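Kasley Pemska variable temperature kettle: a long review from a tea drinker

I put off buying a temperature kettle for years. I had my old Moda, which boiled water and clicked off, and I had a routine of lifting the lid and wandering off to feed the cat until I guessed it had cooled enough for green tea. Sometimes the guess was good. Quite often I got something that tasted like boiled spinach, and I blamed the leaves and bought different ones.

The Pemska arrived in December as a present to myself, and I've used it every single day since. I paid £86 for it, and I'll come to whether that's fair further down. The short version is that I love it, with a couple of grumbles, one of them quite a large grumble if you're a three-mugs-at-once household.

First impressions

It's smaller than I expected. The body is squat with a long thin spout, what shops call a gooseneck, and it sits on a round base with one dial and one button. You turn the dial to the temperature you want, press the button, and off it goes. That's the whole of the instructions really, though the booklet manages to spread them across an alarming number of pages and languages.

The dial has a lovely feel, little soft clicks, and it moves in single degrees. I thought I'd never need single degrees. Then I spent a whole wet afternoon making the same oolong over and over and had to eat my words, because there really was a point where it stopped being sharp and turned sort of buttery, and two clicks either way you could lose it. (I didn't sleep that night, but it was worth it!)

There's a faint plastic smell from the handle when it's new. I boiled it and threw the water away a few times, as the booklet says to, and by the end of the first week I couldn't smell it any more.

Everyday use

Mornings are where it has changed things most. I come down half asleep, press the button, and it remembers the last temperature I used, so if I had green tea last thing at night I need to turn it up for my breakfast tea. I forget this. I've had some very feeble breakfast tea. I would dearly like a second button for a full boil and I can't understand why they left it off.

The hold setting makes up for it. Keep the button pressed until it beeps and the kettle will stay at your chosen temperature for 30 minutes. For anyone who brews small pots and tops them up again and again, this is bliss. I sit down with a book and the kettle next to me and I don't have to get up. You can lift it off, pour and put it back, and it carries on holding, which my friend's kettle doesn't do (hers forgets everything the moment it leaves the base, poor thing).

Pouring took some getting used to. After the Moda, which tipped out water like a bucket, the thin stream felt painfully slow. Now I can't bear anything else. You can put the water exactly where you want it, down the side of the pot or straight on to the leaves, and it doesn't dribble down the spout when you stop. I use it with my Daly teapot, which holds 445 ml, and one filling does the pot comfortably with plenty left for warming it first.

It's fairly quiet. There's a low rumble as it gets going and a bit of a hiss towards the end. The beep, on the other hand, is horrid. It's high, it's long, and you can't turn it off. If you live with light sleepers and get up early, think hard about this one.

Trying it out on other people

I belong to a small tea group, and the kettle has been along to most of our evenings since I bought it. We started out round my kitchen table, which was a mistake, as we all had our elbows in each other's saucers. A proper tasting takes up a surprising amount of space. You want the leaves out on something so people can look at them and have a sniff, a pot or lidded bowl for each tea, something to tip the dregs into, cups for everyone, and room left over for notes. Give yourself the biggest table you can lay hands on, and choose a wipeable one, as there will be spills.

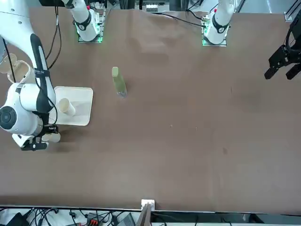

A broad table with a smooth top gives you room to spread out.

The kettle's flex is short, and this is where that starts to matter. On my worktop at home it's perfect. On a big table you'll need an extension lead, and then you have to think about where the lead goes and who's going to catch a foot in it. We now put the kettle on a side shelf by the socket and carry it over to pour. It stays hot enough for the walk, and the hold setting picks up again when it goes back.

Yuk-lan Lui, who knows far more about tea than I do and had been perfectly happy with a thermometer on a stick, was not at all impressed to begin with. She tested it against her thermometer at three settings. It was spot on at two of them and one degree under at the lowest, and she handed it back to me and asked where I'd bought it. I took that as a rave review.

For the biggest evening we've had so far there were 22 of us, and I have to say the kettle struggled. It only holds enough for a couple of pots, so you're forever going back to the tap, and people at the far end get restless. We ended up using an ordinary big kettle for the black teas and saving the Pemska for the greens and the white. If you're regularly making tea for a crowd, get something larger. It's happiest with two or three people who aren't in a hurry.

Does the temperature really matter?

I get asked this a lot by friends who think I've lost my marbles. For ordinary teabags with milk, no. Boil it, pour it, enjoy it. I still have a mug of that most mornings and I don't want to be talked out of it.

For green tea it's the difference between liking it and not. My sister-in-law, Shu-fen Au, had told me for years that I didn't dislike sencha, I was just cooking it. She was right, and she has been quite gracious about it. Brewed cooler, the same packet I'd given up on came out sweet and a bit like fresh peas. I went back through the cupboard and tried all my abandoned tins again! One was still dreadful. The rest I've nearly finished.

White teas and lighter oolongs are better for it too. With the darker oolongs I couldn't honestly tell much difference between very hot and boiling, but others in the group say they can.

It's also good for coffee, by the way. I only make filter coffee when we have visitors, but the thin spout is exactly what you want for it, and I've stopped flooding the paper.

Cleaning and limescale

We have very hard water. The inside is plain steel with no exposed coil, so it's easy to see what's going on, and by the end of the first month I had the familiar chalky ring. A splash of white vinegar with water, heated and left to stand while I did the washing up, took it off. Rinse it well afterwards, and then rinse it again. I didn't the first time, and that cup of jasmine is one I won't forget.

The lid opening is narrow. I can just about get my hand in with a cloth, and anyone with larger hands will need a bottle brush. The outside shows every fingerprint, which doesn't bother me but drives my husband round the bend.

What I'd change

A quieter beep, or a way to switch it off. A boil button. Another foot of flex. A slightly wider lid. A water level mark you can read from outside would be nice as well, as at the moment you have to peer in, and with steam on your glasses that's hopeless.

Is it worth the money?

It's a lot for a kettle, and I did wince. You can get a plain one for much less, and a thermometer would get you most of the way if you've got the patience, as Yuk-lan will tell you. But I'm drinking far better tea than I was, I've stopped wasting good leaves, and I look forward to using it, which I never once said of the Moda. If you drink green tea and live in a small household I'd say go for it. If you mainly want builder's tea for five, spend the money on biscuits.

I've had no faults so far. The base has picked up a small scratch from being carted about, and the dial clicks are as crisp as they were on day one. I'm on the lookout for a decent padded bag to carry it in, if anyone has found one that fits that spout.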